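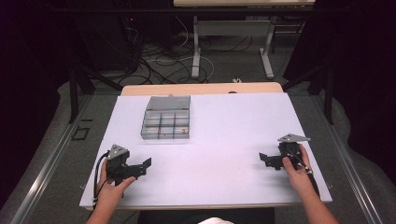
Wilma says I'm closing the grippers too fast, and that anything learning from me is going to grow up snatching. She said it over the top of her coffee, quite kindly, and then told me again after lunch in case I'd forgotten. I hadn't! I'd been creeping along like somebody carrying soup ever since.

5 February 2018, then, and my first proper full day on the hand-held pair. I'd gotten so used to the remote arms at Tutham, where there was always that little lag and you learned to wait for it, that having a gripper right there in each fist feels almost like cheating. My own wrists, my own elbows, no lag at all – and still I can't do with two flat jaws what I could do at age three with my fingers. The clear box with the little compartments is the job this week. One small thing, one small square, over and over, and the partitions are so close together that if I come in at a slant I bump the neighbor.

Gavin wants 100 good ones before he'll train on any of it. I got 50 he was willing to keep, and 7 he laughed at. He says a slow clean one is worth more to him than a quick one with a wobble in the middle, so I suppose he and Wilma have been talking.

What I keep noticing is how much I do without deciding to. I tip the left hand a bit before the right one moves, every single time, and I only found out when Gavin played them back. So now that's in there too, my funny little tip, and the arm at Farquharson will be doing it by spring. I'm rather pleased about that.

Thumbs very sore. Must ask Wilma how she holds hers, and remember to bring the other sweater.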